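Re: [pirkis-users] Blackout cloth and stray light

October 2021

> We hung one layer of the Groltow cloth and still get a reading
> with the lamps off. Is a second layer worth the cost?

One layer should do. Ours read 2 lux at the bench before we closed the top gap - most of it came off the ceiling. Clip spacing matters less than cloth weight.

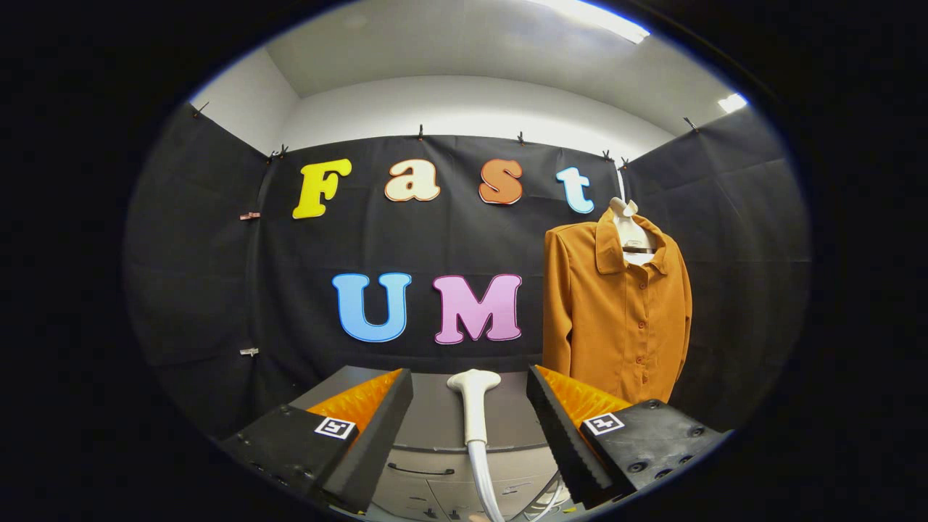
Jikorell reports the same from a 500 g cloth, and adds that washing it in May raised the reading. I would skip the wash and brush it.

Check the meter's zero first. Ours was off after 987 hours.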